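How Do You Teach a Robot to Pick Things Up?

Hi, I'm Ye-ji Hwang, and I get to hang around with robots for my job. Kids ask me all the time how a robot "knows" what to do with its hand. Good question! When we started our Orkov project, our robot knew nothing at all. It had two fingers and no clue what they were for.

Think about how you learned to tie your shoes. I bet someone sat next to you and showed you, over and over, and then you made a big floppy mess of it until one day you didn't. We teach our robot in a pretty similar way. We show it lots and lots of examples (grown-up scientists call these "demonstrations," but examples is fine by me).

Now, the old way to make examples was to steer the whole robot with a joystick. Have you ever played one of those claw machines at the arcade? It's like that, only slower and with more grumbling. My friend Stavros Dumitrescu once spent a whole morning making a robot put one spoon in one cup!

So we tried something else. We took just the hand part, called a gripper, and carried it around ourselves. It has two chunky black fingers that open and close, and a camera that looks down at them. You hold it, you walk up to a table, you pinch something and move it. The camera sees your fingers (well, the gripper's fingers) the whole time, and the robot sees nearly the same view later on when it's wearing a gripper of its own.

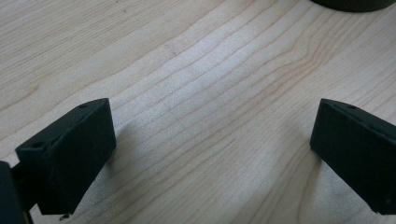 The pictures get saved one after another, like the pages of a flip book. Along with them we save how wide the fingers are open and which way the hand is moving. Then the computer gets to play a guessing game. We show it a picture and ask what the hand does next. Does it go left? Down? Does it squeeze? At first the guesses are terrible. Each time it's wrong, the computer changes its numbers a tiny bit and tries again, and it never asks for a snack break.

We collected 3000 examples for our first big test. Then we wanted to know if having that many mattered, so we made a second robot brain that only got to learn from 440 of them. Same robot, same table, same jobs. That's called a fair test, and you may have done one at school with bean plants.

Guess who won? The brain with more examples did, by a lot! It was much better at lining up its fingers before it squeezed. The other one liked to close too early and grab a nice big handful of air.

Both of them had trouble with shiny things, though, and with anything right by the edge of the table. We think our examples had too many easy grabs in the middle. Stavros is making new ones now, with trickier spots, and we'll run the test again in November.

Want to try it at home? You need a friend, a pair of kitchen tongs and 4 small things that won't break. Put one hand behind your back and move the things into a bowl while your friend watches closely. Then your friend has to copy exactly what you did, even the wobbly bits. Swap places and see who's the better robot!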